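Chapter 4
Watching a Robot at Work

Key terms in this chapter: arm, gripper, wrist camera, work cell, cycle, operator

In April, a class from Wellatano Technical School spent a morning at Kulteck, a company that builds automated handling equipment. The company holds an open day every spring. Visitors can walk the length of the shop, stop at each work cell, and talk with the people who run it. The class had 20 students. Their teacher, Bezawit Beyene, had asked them to choose one cell and stay with it for 40 minutes instead of trying to see them all.

Most of the students had seen robot arms in videos. Videos tend to show the fast parts. On the shop floor, the students noticed how much time an arm spends getting ready. It moves near an object, slows down, turns its gripper a little, and only then closes its fingers. One student wrote in her notebook that the arm "looked like it was threading a needle all day."

The cell most of them picked was run by Sofia Rallis, an operator who had worked at Kulteck since leaving school. She began by asking the group to watch without taking notes. Then she stopped the arm and asked them what it had done. The answers did not agree. Some students had followed the gripper, some had followed the parts, and a few had watched the monitor that showed the view from the wrist camera.

Rallis told them that all of these are useful ways to watch, and that an operator has to learn to switch between them. A person standing beside the cell sees the whole arm and the space around it. The wrist camera sees very little of that. It rides along with the gripper, so the view tilts when the wrist tilts, and a nearby surface can fill most of the picture. Glare is a common problem. A shiny panel can throw back a bright spot of light that hides the detail an operator wants to see.

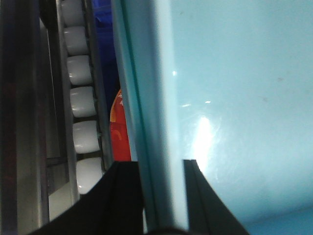
The students then took turns at the monitor. Each one had to say out loud where the fingers were and what was closest to them, while a partner stood beside the cell and checked. Several were surprised at how hard it was to judge distance. An object that looked as if it was touching a finger could turn out to be well behind it.

Before they left, Beyene had the class write down one question each. Many of the questions come up again in the sections that follow:

How does the arm know where its own fingers are?
What happens when something blocks the camera?
Who decides how fast the arm is allowed to move?
How does an operator stop it safely?

Section 4.1 starts with the first question and looks at the joints of the arm. Section 4.2 covers grippers and the kinds of objects they can hold. Wrist cameras are treated in Section 4.3, and the rules for working near a cell are in Section 4.4. The activity on page 71 can be done in a classroom with a phone, a small box, and a partner.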